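Subject: Re: [sumenum-house] Tablecloth and bits for the Sterkenton table
From: Mizanur Ranasinghe
Date: 24th February

Danang Siregar wrote:

> Before I order anything else for Sterkenton, can people tell me what they
> think of the cloth? It is the floral one from Malhotra. I have 307 left in
> the budget and would like to keep some of it back for April.
>
> Also, do we want the white vase or not? Two people have said it is too
> tall. I like it, but I am not going to argue over a vase.
>
> And please say whether small things ought to be left out on the table or
> put in the drawer. I keep getting different answers.
>
> Danang

Danang,

Answers in the order you asked.

The cloth is fine. I would keep it. The pattern is pale enough that it does not fight with what is on top of it, and the little red flowers stop it looking like a hospital sheet. The walls in there have that lavender tinge, and a pure white cloth would have made the whole corner look cold. My only doubt is washing. The last floral one we had from Malhotra went through at 60 and came out shorter at both ends, so could whoever does the laundry please put this one on a cool wash and dry it flat.

If you are thinking of a second cloth to swap in, get the same one. We had two different patterns at Zurnelport and they were forever being mixed up.

The vase: keep it, at the back. It is tall, but in the back corner it is out of everybody's reach and it fills a space that would otherwise be bare wall. I would not put flowers in it. The neck is narrow and the ruffled top would hide half of anything you stood in there. Dust will be the problem with all those pleats. A dry paintbrush does it better than a cloth. 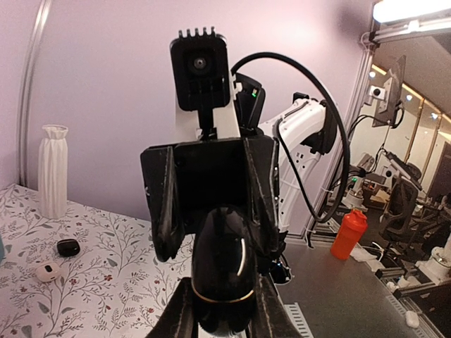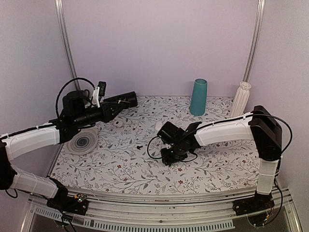

The white vase and the floral cloth, in both pictures.

On small things, I would say leave out what is in use and put the rest in the drawer. Earbuds cases are what I mind most. There is a black one and a white one on the cloth in the first picture, and those are just the kind of thing that gets folded up in the cloth on laundry day. If they are yours, please take them home or put them in the drawer with a label on. I have no view on which drawer.

The teal cup can stay. It is a good colour against the cloth and it was the one thing everyone agreed on last time. If we want more of them, Malhotra list them under 459 in the paper catalogue, or they did in the old one. I have not checked the new one.

As for the money, I would spend 64 on the second cloth and hold on to the remainder until April. We do not need a runner, and we do not need the matching napkins. I know the napkins were popular at Zurnelport, but most of them ended up as dusters.

One thing you did not ask. Could the cloth be smoothed out from the middle when it goes back on? Pulling it from one end drags everything towards that end, and the vase is not heavy.

I am at Sterkenton for most of next week and can bring the spare drawer labels if somebody reminds me.

Mizanur

--
sumenum-house mailing list
Please trim your quotes when replying.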